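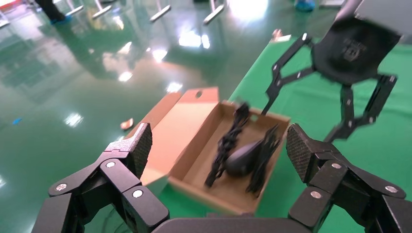 A computer mouse in its box, with its cable.

Kids' Corner > How Stuff Works > Boxes and Packing

Search articles Go

Why Does a Cardboard Box Fold Up Like That?

By Areti Vlachopoulos

66 shares | 2 comments

I have a confession. When I was seven I got a music box for my birthday, and I played with the box it came in for the whole afternoon. Not the music box! The cardboard one. I opened it and shut it and opened it again until the flaps went floppy, and my aunt Chrysoula had to tape it.

I still like boxes, so let's talk about the kind that small things come in, like a computer mouse or a pair of headphones. You probably have one of these at home right now. It's low and flat, and the lid is joined on at the back, so you can't lose it. People who make boxes call it a mailer, which just means it's good for sending things in the mail.

Okay, first surprise. A lot of these boxes start out as one single flat piece of cardboard. A big machine stamps out the shape, a bit like a cookie cutter going through dough, and presses lines into it where the folds will go. Those lines are called creases or scores. Then somebody (or another machine) folds up the walls, and the flat shape turns into a tray with a lid. Many of them don't need any glue or tape at all.

So what is cardboard, anyway? The bumpy kind is called corrugated, which you say like this: KOR-uh-gay-ted. Find an old piece and look at the edge. See the wavy line in the middle? That's paper that has been pressed into ripples and stuck between two flat sheets. The ripples are full of air, so the box stays light. They also squash a little if the box gets bumped, and that's one less bump for whatever is inside.
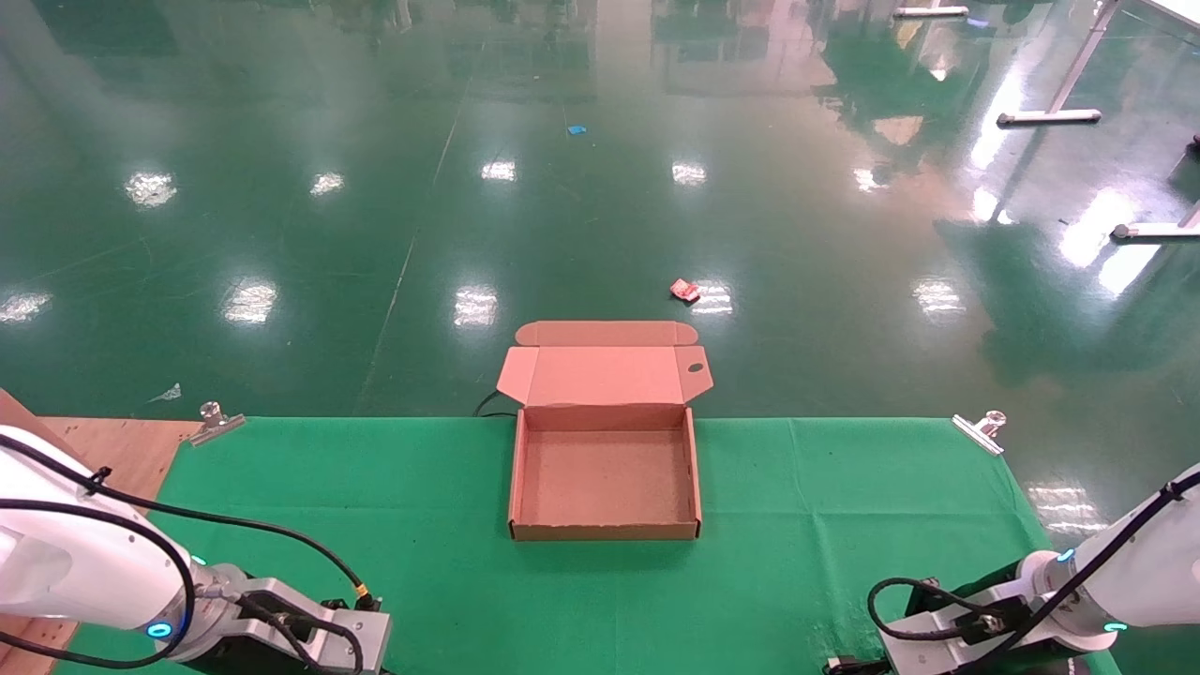 Now for the flaps, my favorite part. The long one at the front of the lid is the tuck flap. It slides down inside the front wall when you close the box. The two on the sides of the lid are dust flaps, and they tuck in at the sides and cover up the little gaps. Some boxes have a small hole near the edge of the lid too, so you can get a thumb or finger in and pull. I used to think those holes were for breathing – I really did – and I worried a lot about boxes that didn't have one.

Packing a mouse with a cable is trickier than packing a ball or a book. The mouse is smooth and rounded and it just sits there. The cable wants to go everywhere! If you stuff it in any old way, a loop pops up and gets caught in the lid. Try this with an old one (ask a grown-up which):

1. Gather the cable into big, loose loops. Don't bend it sharply, as that can hurt the wires inside.
2. Put the mouse in the middle of the box.
3. Lay the loops down beside it.
4. Fold in the dust flaps, then bring the lid over and slide the tuck flap in.

Did it close flat? If it bulges, open it up and move the cable. It took me two goes.

Want to know more? Carefully unfold a small empty box until it's flat again, and draw around it on a big sheet of paper. Cut out your shape, fold it in the same places, and you've made a box of your own. Mine came out a bit wonky and I keep erasers in it.

2 comments

Christos Chatzigeorgiou: My daughter has now unfolded every box in the house.

Géza Tóth: We used a cereal box and it worked fine, but the flaps needed tape.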